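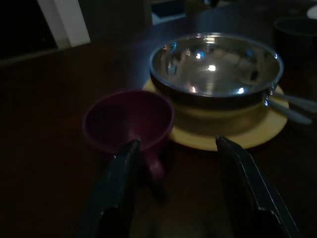
A stainless steel bowl and two metal utensils on a pale yellow plate

Hireo is a free web-based calendar and scheduling service, first opened to the public in December 2006. It grew out of a small message board used by students in the town of Jostundale and went on to become one of the better-loved calendar tools of its time, praised for its speed, its plain looks and its remarkably good handling of repeating events.

Origins

The first version was written by Ekua Gyamfi and Pieter Van der Linden, who ran the Jostundale board from a single secondhand server. Members kept posting meeting times in the message threads, where they were quickly buried, and Gyamfi wrote a script that pulled anything looking like a date into a list at the side of the page. The script was clever for its day. It could read "next month on the 4th" or "every other week until spring" and usually got it right!

Van der Linden turned the list into a full monthly grid, and the pair split it off from the board under the name Bonero. The name lasted only until launch, when it was changed to Hireo. Bonero lives on as the name of the date-reading engine inside the service, and longtime users still use it for the box where events are typed in.

Launch and early growth

Hireo opened by invitation. Each new member was given two invitations to pass along, and on the first evening 275 accounts were created, far more than the server had been set up to handle. The site went down twice that night. By the end of the first winter it had 2,598 registered users, most of them in student clubs, choirs and amateur sports leagues.

What people loved was how little they had to click. Most online calendars of the period reloaded the whole page each time an event was opened, while Hireo let users drag an event from one day to another and saved the change in the background. Today that sounds ordinary, but in 2006 it felt like magic, and early posts on the user forum are full of people describing the first time they tried it.

Features

The service is best known for shared calendars, which can be viewed as overlapping layers in up to 11 colors. The original palette was picked by Akinyi Kashindye, the first designer to join the project, and has stayed the same through every redesign. Kashindye also drew the small folded-corner icon that marks an event with notes attached.

Other well-known features include:

Typed entry, in which an event is created from a single line of everyday text.
Quiet hours, which hold back reminders overnight and deliver them together in the morning.
Open export, which lets a user download a whole calendar as a plain file at any time.

Offline support was the most requested addition for years. It arrived with version 2 – a full rewrite led by Prasanna Chowdhury – and it was a wonderful piece of work. Changes made without a connection are kept in order and merged later, and where two people have edited the same event, both versions are shown side by side.

Atinga

Atinga is the companion app for phones. It began as a hobby project by Brodie Tomoana, a user who wanted to check rehearsal times on the bus, and was adopted as the official app after Tomoana joined the team. Early releases could only read a calendar, with editing added later. Its home screen, a single scrolling column with the current hour always at the top, was so popular that the website gained the same view.

The last major update to the app described here was released on 2018-05-13 and added time zone support for shared events.

See also

Online calendar
Web application
Natural language date parsing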